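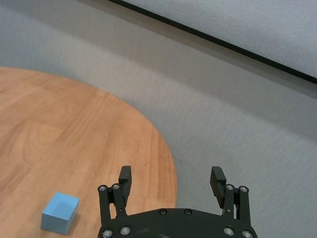

Wrist camera view with the fingers wide open and the blue block waiting on the round table.

How to Compare Two Grippers on the Same Arm
By Remedios Evangelista
June 18, 2020

When I first had two grippers to choose between, I bolted one on, played with it for an afternoon, bolted on the other, and went with whichever one I liked better by dinnertime. It was a lovely afternoon, but I couldn't have told you a thing about why! So these days I follow a little routine, and I'm happy to pass it along. I wrote it up while trying the Grirkis parallel gripper against the softer Flesilex one, both on my Tresodura arm, but it should suit most small setups.

Step 1. Pick one plain object and stick with it. I use a light blue block with flat sides and sharp edges. Mugs and stuffed toys are fun, but save them for later, after you know how each gripper behaves with something simple.

Step 2. Mount the first gripper and go over every screw on the base plate, then wiggle each finger by hand with the power off. A loose pin in the linkage can make a perfectly good gripper look terrible (ask me how I know).

Step 3. Open the fingers all the way and look through the wrist camera. You want to see both fingertips with a nice clear gap between them. If a fingertip drops out of view, move the camera now and leave it alone for the rest of the day.

Step 4. Set your starting spots. I like a few near the middle of the table and a few out toward the edge, with the block off to one side so the arm has to travel over to it. Small bits of tape will do fine, or write the positions down if you'd rather keep the table clean.

Step 5. Run 60 picks at 38 percent speed. For each one, write down the spot, whether the block was lifted, and whether it slipped on the way up. Keep slips and plain misses in separate columns – they call for very different fixes.

Step 6. Swap grippers, and please remember to change the tool length in the controller before you move anything! My Ó Riain controller wanted 183 mm for one and 119 mm for the other. Then repeat Step 5 with the same spots, in the same order, at the same speed.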